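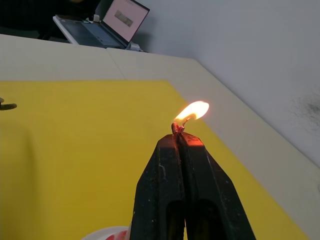

Attachment 1: Flame over the yellow mat, leaning to the right. White table behind.

Support > Bench Mats & Surface Covers > Resolved with notes
Print this ticket | E-mail this ticket

Product: Dandberg bench mat, yellow, 1,122 mm wide
Supplier: Plendov
Opened by: Duygu Çınar
Subject: Mat won't lie flat, and I don't believe the heat claim

Opening message

The mat has been on our white table since October. The listing says it "relaxes flat on unrolling" and is "suitable for brief flame work". I'd like somebody to tell me what either of those means. There are soft wrinkles on the left side, visible in the attachment, and they haven't gone anywhere. I don't want a ridge under anything that might tip.

I've already read the help article. It says to wait. I have waited.

Plendov support

Thanks for getting in touch, Duygu. Wrinkling is normal with a rolled product. Please reverse-roll the mat, yellow side out, leave it overnight, then lay it down again with books along the edges. Could you also confirm that the table is level?

Duygu Çınar

The table is level. It's made of panels with a faint seam between them, and I checked both sides of the join with a spirit level before you could ask. A seam you can hardly see doesn't put wrinkles in the left of a mat.

Reverse-rolled overnight as instructed. Slightly better in the morning, back to where it was by arvo. Books made two dents.

Plendov support

Sorry to hear about the dents, these should settle. We'd suggest gentle warmth, e.g. a hair dryer on low from 9 cm, working outward from the centre. On your second point, the mat is rated for brief flame work as described.

Duygu Çınar

"Rated as described" is the description again. Rated by whom, for how long, with the flame how far off the surface? A flame held well clear of a mat tells you nothing about the mat. I could hold one over a newspaper and call the newspaper suitable.

Did the hair dryer. It worked on the shallow wrinkles and did nothing for the longest one. So half a fix, which is more than I expected.

Also, your article recommends the Riltero edge clips. Seven dollars each. Do they flatten anything, or do they only stop the edge lifting? My top edge is already straight. The trouble is further in.

Plendov support (escalated)

Hi Duygu, taking this over. To answer plainly:

- The Riltero clips hold the edge. They won't remove a wrinkle from the middle.
- I can't find a test report behind the flame wording. I've asked for the line to be taken off the listing until there is one.
- Please treat the mat as a wipeable cover. For anything burning, put a ceramic tile or metal tray on top of it.
- We can replace the mat with one shipped flat, or refund it.

Duygu Çınar

Flat one, please. I'll believe "shipped flat" when the carton turns up wider than the mat. We have a Mutiso steel tray that will do for the flame work in the meantime.

One more thing for whoever edits the article: the colour is fine. Dark burnt bits are easy to spot on yellow, and I'd buy it again for that alone.

Status: Replacement sent. Listing text under review.

Last updated: November 10, 2025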